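The Night Shift at Carrel 215

Okay, so the first thing Da-eun Yoo told me when I took the library job was that I'd be looking after Gullo, and the second thing was that Gullo bites.

Gullo is our retrieval machine. It lives in the basement of the Rurundale library, a rail with a carriage on it and one long arm that pulls books out of the stacks and drops them in the lift. It's older than me! Koen De Haan put it in back when the building was new, and he wrote the manual himself, on a typewriter, and then apparently lost the typewriter and kept going by hand.

"Grease the rail every 100 runs," Da-eun said. "Check the belt every 10. And if it stops at bay 199, don't touch anything. Just talk to it."

I thought she was kidding. She was already putting her coat on.

So that was my February. I'd start the evening upstairs at carrel 215, getting the handouts stapled for the reading group (village life, peaceful and close-knit, you know the kind of thing), and I'd keep one ear out for the lift. When the lift went quiet I went down.

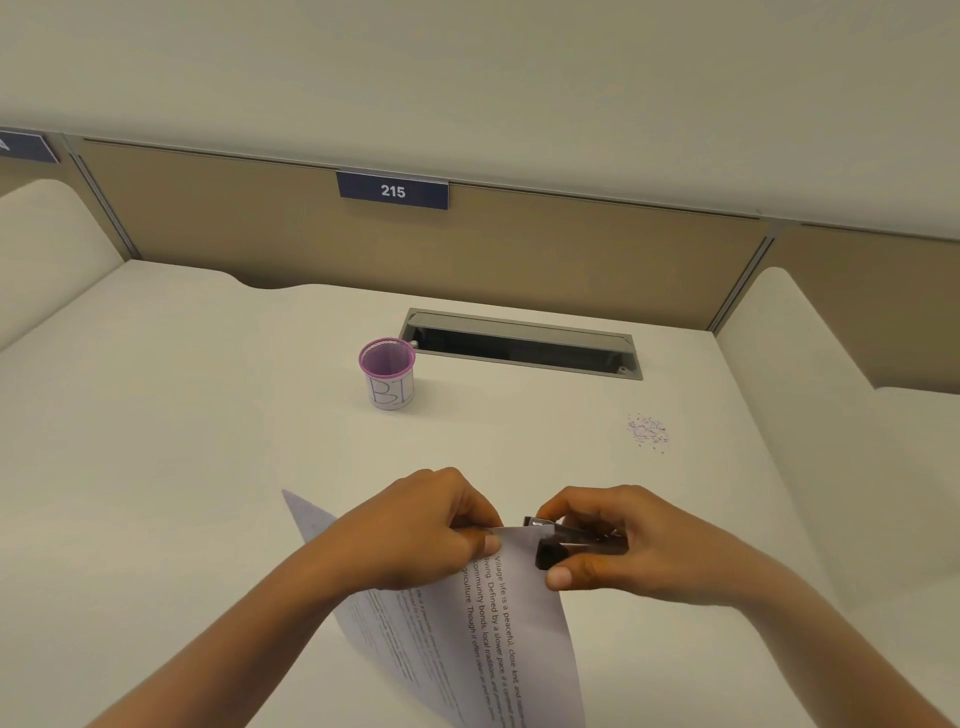 And on 14th February it went quiet, of course it did, with a line at the desk and some poor guy waiting on a book of love poems. I left everything where it was and ran down two flights with the grease gun.

Bay 199. The arm was stuck out halfway, fingers open, holding nothing.

I did all the regular stuff first. Power off, lock on the switch, key in my pocket. I ran my thumb down the belt and it was fine, nice and tight. I wiped the rail, which was gritty, and greased it. I pulled the cover off the carriage and found one of the two guide wheels so worn it had a flat spot, and I swapped it for a spare out of the Vendholm box (they don't make them now, we have a shoebox full). Cover on, lock off, power on.

Nothing. It sat there humming.

"He wants the love poems," I told it finally, feeling like a total idiot. "It's Kwak, the green one. He's been waiting since seven."

The arm folded in, slow as anything. The carriage rolled back six bays, and the new wheel didn't squeak once.

I wrote it up in the log: wheel replaced, rail greased. Then I flipped back a few pages and there it was in Da-eun's handwriting, from last March. Bay 199. Told it about my sister's wedding. Running fine.

More stories
The Lift Operator's Coat
Snow on the Vendholm Road
What the Belt Remembered

Contact the editors | All stories copyright their authors | Back to top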